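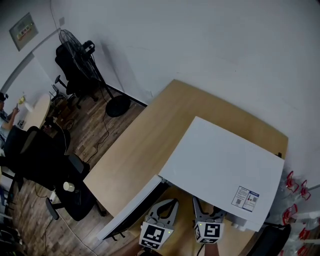

Attachment 1: both fingers below the lower edge of the white box, side panel open

Ticket: Gripper stops closing during box lift, left and right finger report different position
Product: Sornetti two-finger gripper, handle version
Opened by: Usa Yimyam, Jistudton
Assigned to: Esi Amissah, Heiskanen support
Priority: changed from Normal to High
Status: Solved, waiting for spare part

Usa Yimyam wrote:

Hello. We have a problem with one of our two grippers. The task is to take the large white box on the desk by its lower edge, lift it a little and put it back down. The fingers go to the right place, I attach a picture of this moment. Then I give the close command and the fingers start to move, but they stop before they hold the box. The log says:

FINGER POSITION MISMATCH L/R
CLOSE ABORTED

After this the gripper does not accept any command for 9 seconds. Then it opens by itself. This last point is the one I worry about. Yesterday it opened when the box was already lifted on one side, and the box fell back on the desk. My hand was near but not under it. I would like to know if the opening is normal behavior.

What I tried already:
Restart of the gripper and of the Rimulis software. No change.
Lower closing speed. The error comes later, but it comes.
Same task with the other gripper. No error in the whole morning.
Closing with nothing between the fingers. The error came only one time.

Software is Rimulis, the version from October. I did not change any setting before the problem started.

Esi Amissah wrote:

Hi Usa, thank you for the clear report. I have raised the priority because of the opening under load. Please do not lift anything with this gripper until we understand it.

The mismatch message means that the two fingers do not agree on how far they have closed. The gripper stops, waits, and then goes to its safe position. In the default profile the safe position is "open". For lifting work it should be "hold". Can you look in Settings, Fault behavior, and tell me what is selected?

Please also check three things with the power off:
1. Is there any play in the left or right jaw when you move it by hand?
2. Are the two square markers flat and tight on the fingers?
3. Does the cable on the right finger have enough slack when the finger is fully open and when it is fully closed?

Usa Yimyam wrote:

Fault behavior was "open". I did not know this setting exists. I changed it to "hold" and saved.

1. Left jaw has no play. Right jaw also no play that I can feel.
2. Both markers are tight. The green lights beside them were on the last time I had power.
3. The cable is the interesting one. When the finger is open, the cable is fine. When I close by hand, slowly, I feel a small resistance near the end, and the plug at the finger side moves a little. With the good gripper the plug does not move at all.

Esi Amissah wrote:

I think you found it. If the plug moves, the position signal from the right finger can drop for a short time, and the software sees two different values. Please run the signal test: Tools, Finger test, 700 cycles, nothing in the jaws. Keep hands away during the test. First run it as it is, then free the cable from the last clip before the plug and run it again.

Usa Yimyam wrote:

Results of the test:

Cable as it was: 6 dropouts, all of them on the right finger, all near the closed position.
Cable free from the last clip: 0 dropouts.

I looked at the clip again. It sits lower than on the other gripper, so the cable gets too short when the finger closes. Maybe it was put back in the wrong hole when we cleaned the gripper. I cannot say for sure who did this or when, we do not write a note for cleaning.

Can I use the gripper now with the free cable?

Esi Amissah wrote:

For tests without load, yes. For lifting, please wait. A plug which was pulled many times can have a worn contact, even if the test is clean now. I am sending a new right finger cable and 2 clips. Put the clip in the upper hole and repeat the same 700 cycles before you go back to the box.

I also reported the default "open" profile to the Rimulis team and asked for a warning at setup. I have no date for this.

Usa Yimyam wrote:

Understood. I marked the gripper with tape, "no lifting", and we continue the box task with the other one. I checked Fault behavior there too. It was also on "open", now it is on "hold".

Please leave the ticket open until the cable comes. I will write the test result in this ticket.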